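La conmemoración de Grudow se celebra desde hace 40 años y hasta ahora nunca había tenido un reglamento escrito. Dilek Sönmez, historiadora y responsable del calendario conmemorativo del municipio, ha redactado el primero. El texto se aprobó el 2/24/19 y se aplicará en la próxima edición, en agosto. Ocupa ocho páginas y fija el recorrido, el orden de las lecturas y el uso del toque de campana.

Sönmez explica que la fecha recuerda el regreso de las familias evacuadas de la orilla norte y que la fiesta local se superpuso después. «Son dos actos distintos con un mismo día. El regreso está documentado en el registro parroquial y en el padrón. La verbena aparece más tarde, en los programas impresos, y acabó absorbiendo el acto de la mañana», señala.

El padrón de retorno contiene 238 nombres. Hasta la última edición se leía una selección hecha por el orador de turno, sin criterio declarado. El reglamento establece la lectura íntegra, por orden de inscripción y sin tratamientos ni cargos. «El orden alfabético separaba a los hermanos cuando el escribano había anotado el apellido de dos maneras. El orden de inscripción conserva los grupos tal como llegaron a la mesa del registro», precisa Sönmez.

La transcripción corrió a cargo de Maxence Sabatier, archivero, que trabajó con el original y con una copia posterior. Las discrepancias entre ambos se resuelven a favor del original, salvo en los folios con pérdida de soporte. En esos casos se lee la forma de la copia y se anota al margen del ejemplar del lector.

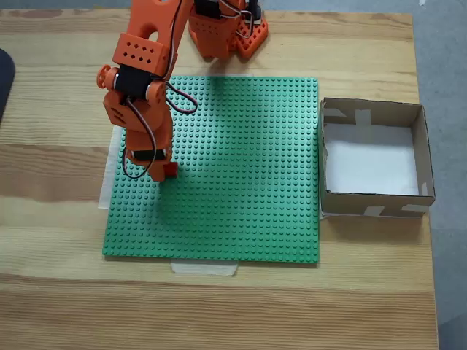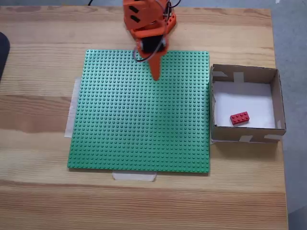

Preguntada por el carácter religioso del acto, Sönmez distingue entre la oración y el protocolo civil. La oración la fija la parroquia y el reglamento no la regula; se limita a reservarle el tramo anterior a la lectura. «El municipio puede decir a qué hora empieza y dónde se coloca la gente. El contenido litúrgico queda fuera de nuestra competencia», afirma.

El recorrido también cambia. La comitiva salía de la plaza y terminaba en el embarcadero, en sentido contrario al del regreso histórico. A partir de agosto saldrá del embarcadero, subirá por la calle Sturkia y terminará ante la puerta de la iglesia. Faustine Barbier, encargada de la señalización, ha previsto ocho puntos de parada, cada uno con un panel bilingüe. La propuesta inicial incluía megafonía en todos ellos. Se descartó por el eco en el tramo estrecho de la calle, y la voz se amplificará únicamente en la salida y en la llegada.

El apartado más discutido fue el de las banderas. Didier Jacquet, en nombre de los descendientes, pidió que no se portara ninguna durante la lectura. El texto final las admite en la comitiva y las excluye del atrio. «Es una redacción de mínimos. Algunas familias habrían preferido una prohibición completa y otras, ninguna», reconoce Sönmez, que no descarta revisar el artículo después de la primera aplicación.

Queda pendiente el toque de campana. El reglamento prescribe un toque único al terminar la lectura, pero el registro parroquial menciona un repique prolongado. Sabatier sigue cotejando los libros de fábrica para determinar cuál de las dos formas es anterior. Mientras no concluya el cotejo, se mantiene el toque único.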